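Pravero Consolidates Four Snack Labels Under the Posier Name

Single brand architecture to apply to all retail packaging from October

STADIDEN — 18/08/2024 — Pravero, a producer of packaged snacks and breakfast foods, today announced that its four regional labels will be merged into a single master brand, Posier. The change covers product naming, package design, trademark use and trade communications. Recipes, net weights and bar codes stay the same.

The decision follows a brand audit carried out by the Stadiden consultancy Mai. The audit surveyed 1000 grocery shoppers on unaided recall, aided recall, perceived quality and purchase intent. Of these, 754 recognized at least one Pravero label when shown the name, but only 300 could link any two of the labels to the same company. Mai concluded that spending on one label was producing little benefit for the others.

"We were paying four times to build one level of awareness," said Shazia Minhas, director of brand management at Pravero. "The labels had separate logos, separate color rules and separate claims on the pack, and the shopper had no means of connecting them." 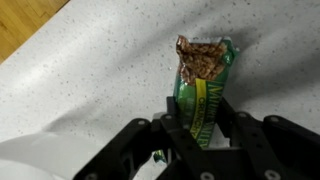
Under the new structure, Posier will appear as the primary name on the front of every pack. A descriptor line below it will identify the product type. Former label names will be carried in small type on the back panel during a transition period and will then be withdrawn. Pravero will keep the registrations for all four names and renew them as they fall due.

The identity system consists of a wordmark, a secondary symbol for use on multipacks, and one typeface in three weights. Rules for clear space, minimum size and use on colored backgrounds are set out in a manual issued to printers and distributors. The manual replaces eleven earlier documents, some of which gave conflicting color values.
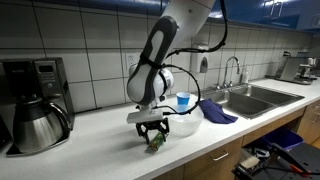

Page last updated: 18 August, 14:10

Rollout will begin with bars, followed by cereals and then baking mixes. Retailers may sell through existing stock, and no returns will be accepted on the basis of the name change alone. Updated product data sheets will be sent to 800 trade accounts before the first shipments. Accounts that use automated ordering do not need to change their item codes.

Pravero will repeat the recall survey after the first full year, using the same questions and sampling method. Brand equity will be tracked on four measures: awareness, perceived quality, association and repeat purchase. Price premium was considered as a fifth measure — it was left out on Mai's advice, as promotional discounts in the category make the figure hard to compare between stores.

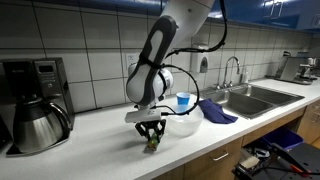
Ka-ming Tsang

Trade partners with questions about artwork files should contact the packaging desk through their account manager. Requests to use the Posier wordmark in store circulars will be handled under the existing co-marketing terms.

About Pravero
Pravero makes packaged snacks, cereals and baking mixes for the grocery trade. Its head office is in Stadiden.

Media contact: Issa Abu Hammour, Corporate Communications, Pravero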